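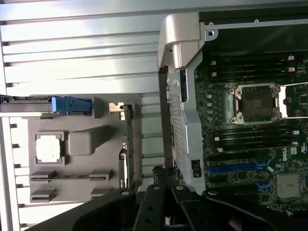

Güven Demirtaş wrote that the office desktop had started freezing again, always when someone saved to the data drive, and that restarting it only helped until the next large file.

Ticket 274
Site: Wakutham office
Machine: front desk desktop
Status: closed
Category: storage, file access

Original report

The computer stops responding when a file is saved to D:. The mouse still moves, but nothing opens. It can take up to 4 minutes before it comes back. Sometimes Faretti (our invoicing program) shows "Cannot write to location" and has to be closed from the task manager. Files on C: open and save normally. The problem started in November, after the desk was moved to the other wall. No new software was installed before that. There was a Windows update but I don't remember if it came before or after the move.

Support, first response

Please send the following:
– the drive letters shown in File Explorer and how much space is free on each
– whether the freeze happens with Faretti closed
– the System section of Event Viewer, saved as a file
– whether the nightly Soylu backup is finishing

Do not run a disk repair yet. If the drive is failing, a repair pass can make things worse, and we want a good copy of the data before anything writes to it. If there are invoices on D: that exist nowhere else, copy those to a USB stick now.

Customer update

D: has plenty of free space. The freeze happens with Faretti closed too, I tested it by copying a folder of scans. Backup log attached. The last 2 backups are marked incomplete. Invoices are copied to a stick. Event Viewer file is attached, I did not understand most of it.

Support notes

Event log shows repeated disk resets on the data drive, followed by retries. No bad block entries. SMART data read remotely: reallocated sectors zero, pending sectors zero, interface CRC error count high and going up during a test copy. CRC errors with clean sector counts usually mean the cable or the port – the drive itself is often fine. The desk move fits with that.

Backup was run by hand to the Trerness server in small batches and completed on the fourth try. Checked a handful of restored files, all open correctly.

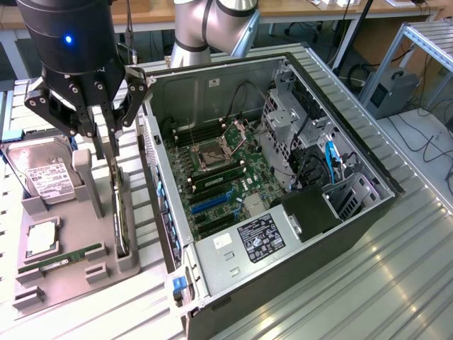 Güven Demirtaş asked whether it would be safer to buy a new hard disk anyway, as the old one has all the scanned contracts on it and he did not want to go through this twice.

Support, reply

You can, but change the cable first. If the fault is in the cable, a new disk will behave the same way. Steps:

Shut down fully and unplug the power cord. Take off the side panel. Find the flat data cable from the hard disk and pull it straight out at both ends. Fit the new one and use a different SATA port on the board. Leave the power cable to the disk where it is, just press on it to check that it is seated. Close the case, start up, and copy a 4 GB folder to D:.

Write down the CRC count before and after. The number never goes back down, so the old total will stay there. What matters is that it stops rising.

Customer update

Cable changed, port changed. The old cable was bent hard against the side panel. The copy went through without freezing. CRC count is the same before and after.

Support notes

Soylu backup set back to the nightly schedule and the following run completed. Faretti saves to D: without the error. Windows update ruled out as the cause, it was installed before the move.

Customer will order a spare disk of the same size and keep it in the office. Reopen this ticket if the CRC count rises or a backup is marked incomplete.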